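Projects > Treltcombe Reuse > Funder updates

September, by Obed Amissah
2 min read

Hi all, time for another update from the Treltcombe bench, and it's a good one! We've had 3,342 old office computers come through the door on this grant, most of them from the Rodby schools and a big batch from the Stoica warehouse when it closed. The target for the tear-down stage was a further 400 towers sorted for parts by the end of the month, and we got past it on a Tuesday afternoon with the radio on.

Memory is still our best earner (it goes straight back into machines for the Tilton library), and drives are close behind once they've been wiped.

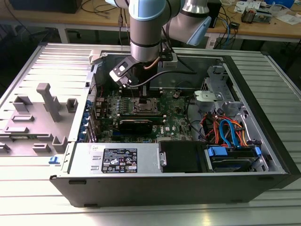
Sorting got a lot quicker when we settled on one order for stripping a case. Drives come out first, then cards, then memory, and the power supply goes last. The Dell towers suit this nicely, with the blue plastic caddy on the hard drive and those blue clips holding the slot covers at the back, so you know where to put your fingers before you've had a proper look. Cables are the slow bit. We've started bagging the SATA leads by length, which I resisted for months and now love.

Money-wise we're 500 dollars under on consumables, mostly bags and labels, and I'd like to move that over to shelving if you're happy with it. The 2 racks by the loading door are full, and boards are ending up in crates on the floor. Let me know and I'll get the order in.

Obed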